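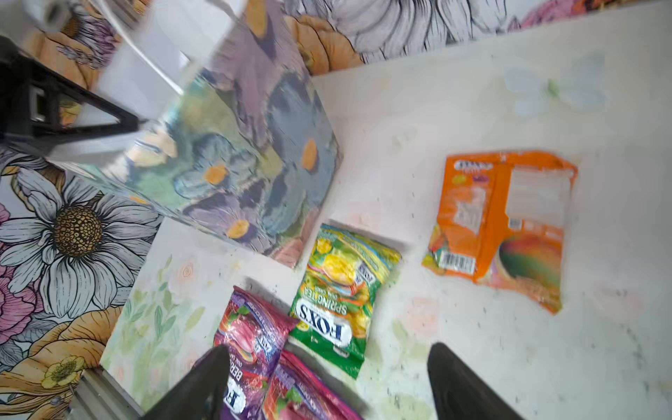
So my sweet tooth and I have been having a rough September, and I blame my mother's cupboards. She moved into the new apartment in Hosgate three weeks ago and I've been going over after work to help her unpack, and every single box has candy in it somewhere. Lamps and candy. Winter boots and candy. A folder of tax papers from when I was in high school, with toffees stuck to the back (I peeled them off, I did not eat them, okay, I ate one).

She has always been like this. When we were kids you couldn't leave our house without something in your pocket, and my friend Catinca used to come over on Saturdays purely for the butterscotch and would admit it to your face. Mom would hold out the dish and you took two, because taking one was rude and taking three was greedy. I still do this at the bank!

Anyway, the apartment is lovely. It's smaller than the house on Roman Street by a lot, and she's on the third floor, but the kitchen gets sun all morning and the neighbor across the hall, Zamfira, has already been over twice with soup. They've discovered they both hate the same game show host. I think Mom will be fine there. I was a lot more worried than she was, and I was the one who cried in the driveway of the old place while she stood there holding a fern and telling me we'd miss our slot with the elevator.

What I'm stuck on is the stuff. We counted the books on Sunday because she wanted to know, and there are 421 of them, and there is shelf space for maybe half. She's agreed to let go of the cookbooks she never opens, except then she opened one and now we're keeping it. My brother-in-law Florin is coming Thursday with his truck for the big armchair. I wanted that armchair, but it doesn't fit up my stairs – we measured it and then measured it again in case the stairs had changed.

If anyone knows a good place to donate curtains, tell me. We have so many curtains.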